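Went to an open day at Drestik in Grimcombe this afternoon, the unit behind the builders' merchant. I said I'd write it up for the people who couldn't get a ticket, so this will be a few posts.

First, parking. There isn't any. I left the car on Floltar Road and walked back. The door you want is the side one with the buzzer, not the glass front, which was locked.

They took us through in small groups. Ours got 90 minutes in total, and most of that was in the back room where they record people handling everyday things. The first bit was a talk with slides, which I could have done without. It was mostly the company history.

The back room was better. It's a carpeted room kept fairly dark, with a table under the lights. A person stands at the table with a gripper in each hand and does an ordinary job with them. The grippers carry cameras, so every go is saved from close up, and there is another view from higher up.

The idea is that a robot arm fitted with the same sort of fingers can learn from the recordings. The person does the job, the arm gets the examples. You don't need an arm in the room while you collect them, and there wasn't one out today. A few in our group were disappointed by that. I wasn't bothered, as I've seen plenty of arms and had never seen this part.

The job on our table was shopping: a cloth tote bag, a blue packet of fish tofu and a clear plastic tray. It sounds like nothing. Try it with two blunt fingers on each hand and no feeling in any of them.

Pictures from the table, all of the same packet: 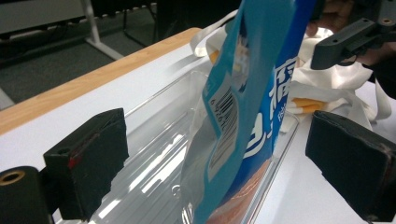
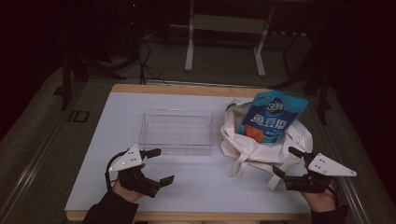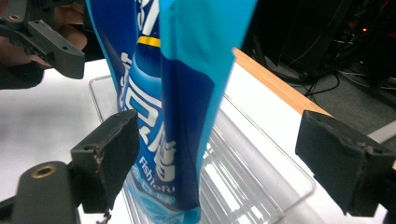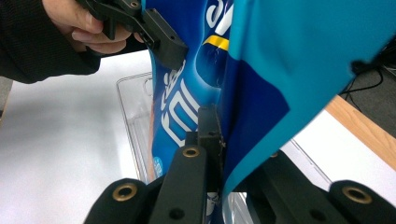 Fish tofu, tote bag, clear tray. The second is the wider view with both grippers, the other three are from the gripper cameras.

I asked why a snack packet and not a block or a cup. The answer was that packets are awkward. They crease, they twist and they shine under the lights, and the shape is different each time you take hold of one. A block is the same shape every time, so there's less to learn from it.

Someone else asked how many goes they need. For a job like this they aim for 1000 before they try it on an arm. They do them in sets of 20 and then swap people over, partly to rest the hands and partly so that the recordings don't all come from someone with the same habits.

They keep the bad goes as well, marked as bad. Drop something, or grab the bag when you wanted the packet, and it still gets saved. I hadn't expected that, but I can see the use in knowing what a mistake looks like.

We were allowed a turn near the end. I had 3 tries with a practice pair at a side bench, using a bag of rice cakes. Dropped it on the first. Got it on the second and third, slowly. You squeeze to close the fingers and it's hard to judge how much, so you end up watching the packet the whole time.

The weight is fine for a few minutes. I would not want to do it all morning. My wrists knew about it on the walk back to the car.

The hardest part for me was letting go. Picking up was all right after a bit of practice, but I kept opening the fingers too early and the bag fell over. The staff member on our bench said most visitors do the same and told me to wait until it had something to rest on.

There was a short video afterwards of an arm doing a similar job at their other site, run with a firm called Yüksel. Slow, and it paused for a good while before each grab, but it got there. They said the video was played at normal speed and that they don't show sped-up ones on open days.

Questions I didn't get a proper answer to: what it all costs, and when anyone outside will be using it. On both I was told it was too early to say.

Practical things if you go. It's cold in the back room, so take a jumper. There are cables on the floor and the lights are low, so wear flat shoes. Tea and biscuits at the front, no lunch. There's one toilet and it's up a flight of stairs.

They're planning another open day in August. Booking is by email only and the address is on the poster in Grimcombe library. Groups are small, so I'd write early.

Someone has asked whether children can go. Over-twelves with an adult, according to the sheet I was given. I'd say they would enjoy the bench and be bored by the slides.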